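Computador de mesa recondicionado Plornov 226

Vendido e preparado por Nimivden Informática

Se chegou até esta página é porque provavelmente anda à procura de um computador para a casa, para o escritório pequeno ou para aquele filho que vai começar a escola em breve, e não quer gastar uma fortuna. Fez bem em passar por cá! O Plornov 226 é o nosso modelo mais pedido desde abril e temos por ele um carinho especial (a Edeltraud Petersen, que atende o balcão, usa um igual há anos e não o troca por nada).

É uma torre completa, com caixa em metal, pensada para o trabalho de todos os dias: textos, folhas de cálculo, faturas, correio, videochamadas com a família, um filme ao fim da noite. Para jogos recentes e montagem de vídeo pesada, o melhor é falar connosco primeiro, que teremos todo o gosto em aconselhar outra máquina.

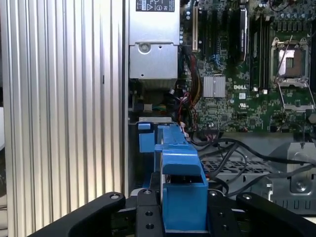 Cada unidade passa pela oficina antes de ir para a prateleira. Limpamos o pó, verificamos a fonte de alimentação e as ventoinhas, testamos a memória durante uma noite inteira e instalamos o sistema em português, já com as atualizações feitas. Quem assina a ficha de verificação é o Thomas Valentini, e a ficha vai dentro da embalagem, com o número de série e as notas dele à mão. Às vezes a letra não é das mais fáceis, mas basta telefonar que ele explica tudo com paciência.

O que vem na embalagem

Torre Plornov 226
Cabo de alimentação
Teclado Sartori com disposição portuguesa
Rato Sartori com fio
Ficha de verificação e guia de primeiros passos

O monitor vende-se à parte. Se já tem um em casa, diga-nos que ligações traz e juntamos o adaptador certo, sem custo.

Discos e ampliações

Pode pedir a torre com um disco ou com dois, e também aproveitamos o disco do seu computador antigo, desde que esteja em bom estado. Traga-o à loja e passamos as fotografias e os documentos para a máquina nova. Costuma ficar pronto de um dia para o outro.

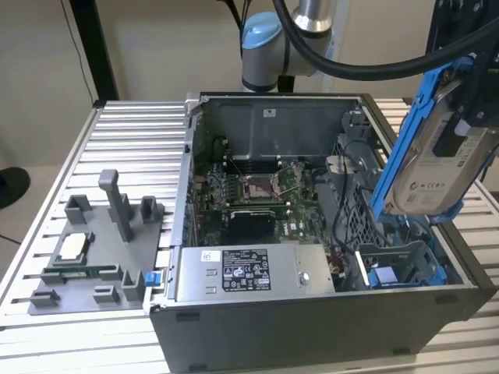

Garantia e devoluções

A garantia é de 2 anos, peças e mão de obra incluídas. Tem 15 dias para experimentar em casa com toda a calma e, se não ficar contente, devolvemos o dinheiro. Guarde só a caixa de cartão, por favor, que nos facilita muito o transporte.

Entregas

Entregamos através da Jungate, de manhã ou depois das 14 horas, como lhe der mais jeito. Para combinar a entrega ou tirar qualquer dúvida, escreva à Ayane Kuroda pelo formulário de contacto e indique a referência Plornov 226.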